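Clerk threw out 167 signatures on our charter petition - what can we do?

Posted in Local Government > Petitions and Ballot Measures
2021-09-17

Stella Urio

I'm part of a small group in Ornthorpe trying to get a charter amendment on the ballot. Right now all 7 members of our city council are elected at large. We want to change that so each one comes from a district. The east side of town, past the Beyene Road bridge, hasn't had anyone on the council in a long time and we think this is the fix.

We started collecting in June and turned in the petition two weeks ago. On Tuesday I got a letter from the city clerk saying 167 signatures were struck and that we are now under the number required. The letter gives two reasons, "address does not match registration" and "illegible." It doesn't say which lines were struck for which reason. It does say we have 20 days to submit a supplement.

What I want to know is:

Can we make her tell us exactly which signatures were rejected?

If someone moved across town and is registered at the old address, can they fix that and have the first signature count?

Do we have to start over if we miss the 20 days? A man at the counter told me yes but he didn't seem sure.

We don't have a lawyer and would like to avoid paying for one if we can.

3 replies

Gadisa Demissie

I was the lead petitioner on a charter change in Iltard, so I have been through this. Rules are different from state to state and your own charter may add more, so look up everything I say before relying on it.

On your first point, ask in writing. In most places the checked petition is a public record, and the clerk's staff will have marked each struck line with a code. You want a copy of the marked pages and the key to the codes. We got ours in three days. If they tell you it will take longer, ask for the 20 days to be counted from the date you get the copies. They may say no, but then your request is on file.

On moving, it depends on what the law says about the date. Where I am, the voter had to be registered at the address on the day they signed. Updating the registration later did nothing for the old signature, but the person could update and then sign the supplement, and that one counted. Your state could treat a move within the same city more kindly.

Here is the order I would do things in:

1. Read the petition section of the charter and the state law it points to. Write down what it says about supplements, deadlines and who can appeal.

2. Send the records request by email and hand in a paper copy too. Get the paper one stamped.

3. Go through the marked pages with a copy of the voter list. You are looking for lines that were struck by mistake. We found a fair number where the voter was registered under a full name and had signed with a short one, and the clerk put those back. 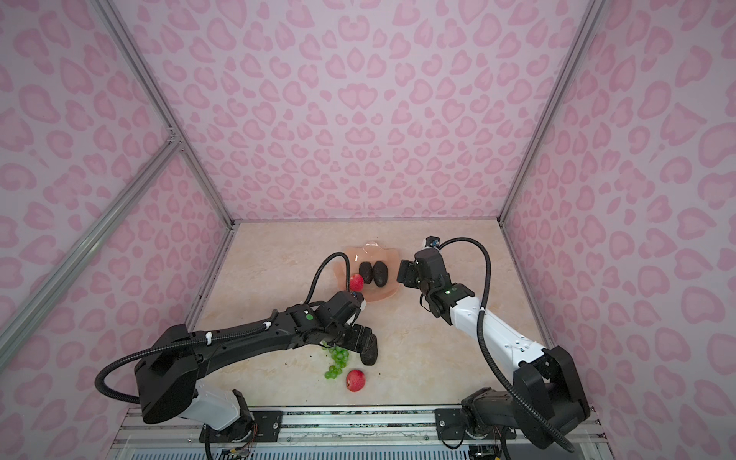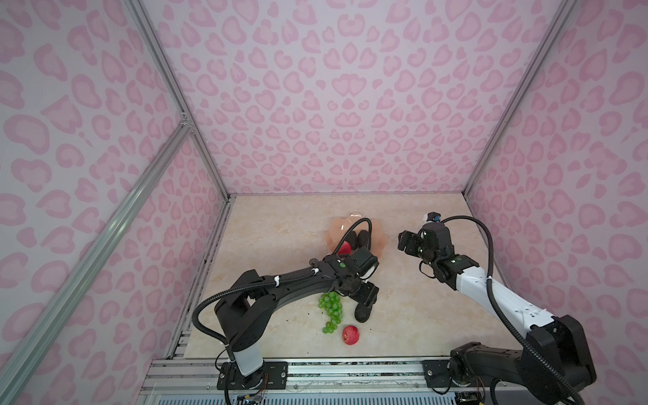 4. While two people do that, have everyone else out collecting new signatures. Don't wait for the review to finish. Aim well over what you need, as some of the new ones will be struck as well.

5. Make sure every supplement page has the full text of the amendment attached and the circulator's statement filled in. A whole page can be lost over a missing date.

6. Turn it in at least a day early and get a receipt with the page count on it.

If the supplement also falls short, then you are looking at either an appeal or a new petition. In Iltard an appeal went to the county court and the filing had to be made quickly. I would at least pay for one hour with an election lawyer before going down that road.

mill_street_dad

Just start over. It's easier. The clerk always wins these.

Trusine Voter Help Desk

I would disagree with starting over before the deadline has passed. A new petition normally means a new form, a new filing and all of the signatures again, including the good ones you already have.

One thing to add to Gadisa's answer. Check the deadline for getting a measure on the ballot as well as the deadline for the supplement - they are separate. In our city a charter petition has to be certified 60 days before the election or it rolls to the next one. If Ornthorpe works the same way, you could fix everything in the 20 days and still end up on a later ballot. The clerk should be able to give you that date over the phone, but ask her to confirm it by email.

Also check whether the 20 days are calendar days or business days, and whether the count starts from the date on the letter or the day you received it. Keep the envelope.

Stella Urio

Thank you both. I sent the records request this morning and took a paper copy to the front counter, where they stamped it. The charter says calendar days from the date of the notice, so we have already used up part of it. We have people going door to door on the east side starting tomorrow. I will post again when I get the marked pages.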